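Bedroom Cloth Handling, hand-held gripper demonstrations
Data card and README, release 1

Maintainer: Frauke Teuber
Last edited: January 22, 2019
Internal name: Idon-cloth

What this is

Idon-cloth is a set of demonstrations of handling clothes and bedding in small lived-in rooms. A person carries the gripper and does the task by hand. The video and the finger opening are logged together, and the set is meant for training policies that will later run on an arm fitted with the same fingers.

Release 1 has 972 episodes. Of these, 687 are marked as usable for training. The remainder are kept in the folder called "review" and should be left out unless you are working on failure detection. Please do not merge the two folders and then ask us which was which.

Tasks

pick_garment: take hold of one garment and lift it clear
lay_flat: put a garment down and pull out the worst of the folds
move_aside: clear a garment or blanket from a surface
free: no set task, the demonstrator tidies as they like

The free episodes are the longest and the least even. Some have long pauses in them — trim those first if your loader samples at a fixed rate.

How the recordings were made

Demonstrators were given a one-page sheet and a short practice run on a tea towel. They were told to move at an ordinary pace, to keep the fingers in view, and to start and finish each episode with the fingers closed. Not all of them kept to the last point, so do not use finger state to find the episode boundaries. Use the start and end times in the index file.

The finger parts were printed by Hollmann. The logging software is Pilico, version 2, with the default settings apart from the file naming.

Sample views from one room:
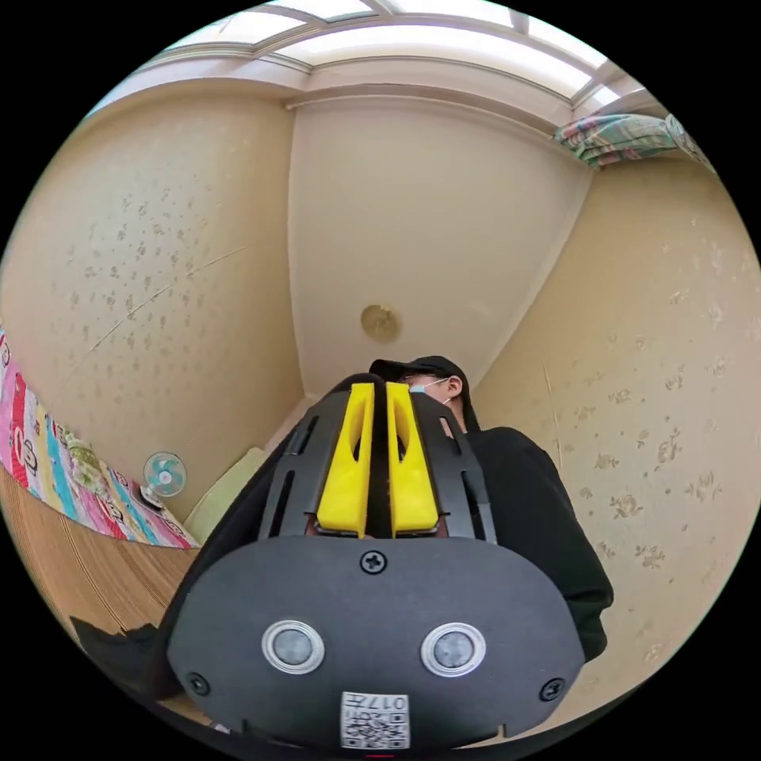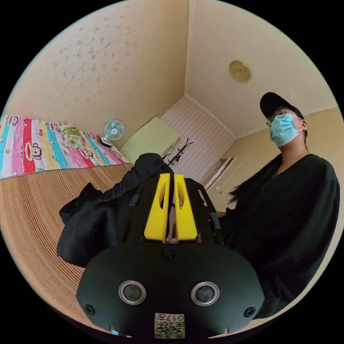
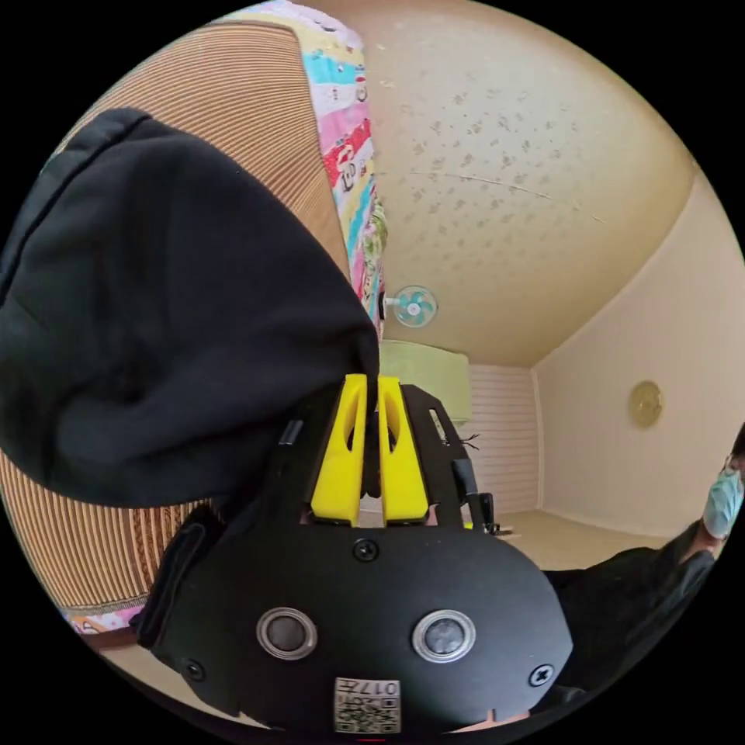 Gripper 017, bedroom session. Black fabric is in view beside the gripper in the second and third samples.

Files

Each episode is a folder with three files in it:

video.mp4: the full circular view, not undistorted
fingers.csv: time in milliseconds, opening in millimetres
notes.txt: free text from the demonstrator, often empty

The index file at the top level lists every episode with its task, room code, gripper number and start and end times. Room codes are random and carry no meaning. The folder called "calib" has one lens file per gripper. Use the one that matches the number in the index, as the lenses differ enough to matter near the rim.

Known problems

Dark fabric against the black gripper body is hard to separate, and simple colour thresholds fail on it. The yellow fingers are fine for tracking in most light.

In 127 episodes the finger log starts late. They are flagged "late_log" in the index. The video is complete, but the first part of the opening curve is missing and has not been filled in.

Bright windows wash out part of the view when the gripper is tilted up. We have not corrected for this.

Demonstrators and other people appear in the video. Everyone recorded signed a consent form covering research use. Do not try to identify anyone or any address, and do not publish stills from the set without writing to us first.

Not included

There is no arm data here and no force reading. A smaller remote-control set, recorded with the Flukley arm, is kept separately and has its own card. The two use different time bases — see the conversion script in "tools" before you put them side by side.

Changes

Release 1: first shared version. Pilot recordings removed. Task name "fold" dropped and its episodes moved to lay_flat, as very few of them ended in a fold.

Questions and corrections go to Frauke Teuber. Give the episode number and the room code.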